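Saturday was meant to be for the garden but it rained, so I sorted the play food instead. It has been spreading through the house since Hamish's birthday and I found a plum in my boot last week.

I tipped everything out and put the bowls and the plate with it, as they always end up together anyway. The ketchup bottle stays. It gets more use than anything else.

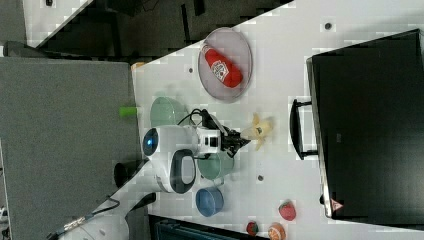 Anything cracked or chewed went in the bin. The fruit is going back in the low drawer, with the bowls stacked next to it - the blue one at the bottom, if anyone asks. I kept the banana, the strawberry and the orange one, and I've put 13 other bits in a bag for Piroska, whose two are just getting to the shop-playing age.

Still missing: the lid of the teapot. I'll look under the sofa tomorrow.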